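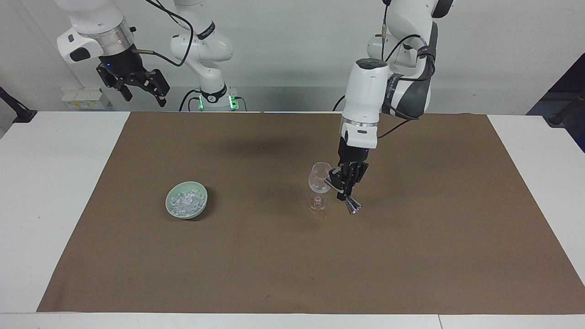 Mitarbeit in der Investitionsplanung Robotik (m/w/d), Teilzeit

Gustero plant für das kommende Jahr die Anschaffung weiterer Arbeitsplätze mit zwei Roboterarmen. Für Bedarfsermittlung, Angebotsvergleich und Budget suchen wir Unterstützung an unserem Standort Pleden. Die Stelle ist zunächst bis Dezember befristet, eine Verlängerung ist möglich.

Die Arbeitsplätze sind für Aufgaben aus der Getränkezubereitung vorgesehen. Gearbeitet wird mit Gläsern, Bechern, Schalen und Eiswürfeln. Welche Greifer, Fingerspitzen und Tischauflagen dafür beschafft werden, ist noch offen und gehört zu Ihrer Aufgabe.

Ihre Aufgaben

- Bedarf im Labor aufnehmen, zusammen mit Enda Lynch (Versuchsbetrieb)
- Angebote für Arme, Greifer und Ersatzteile einholen und vergleichen
- Kosten für Verkabelung, Wartung und Verbrauchsmaterial erfassen; für Kleinteile stehen 3000 Euro bereit, für Glas und Geschirr 2000 Euro
- Bei Greifversuchen am Tisch dabei sein und den Verschleiß an den Fingerspitzen notieren

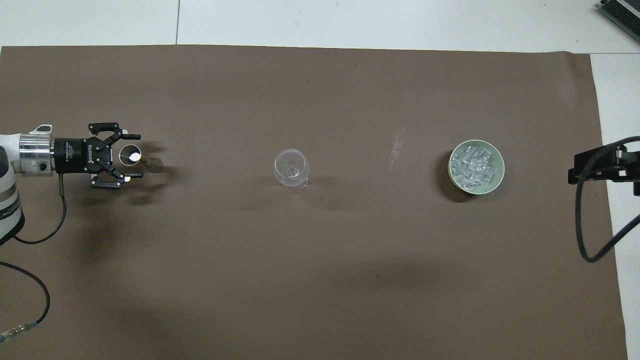

Ihr Profil

- Kaufmännische oder technische Ausbildung
- Erfahrung im Einkauf von Maschinen oder Laborgeräten
- Sicherer Umgang mit Tabellenkalkulation
- Deutsch fließend, Englisch für Gespräche mit Lieferanten
- Programmierkenntnisse sind nicht erforderlich

Wir bieten

20 Stunden pro Woche bei freier Einteilung, 2913 Euro brutto im Monat, 30 Urlaubstage. An zwei Tagen ist die Arbeit von zu Hause möglich. Die Einarbeitung übernimmt Rónán Ó Gríofa.

Bewerbung

Bitte senden Sie Lebenslauf und Zeugnisse unter der Kennziffer 1341 an Svenja Strebel, Personalabteilung. Ein Anschreiben ist nicht nötig. Bewerbungsschluss ist der 10.04.2021. Reisekosten zum Gespräch werden gegen Beleg erstattet.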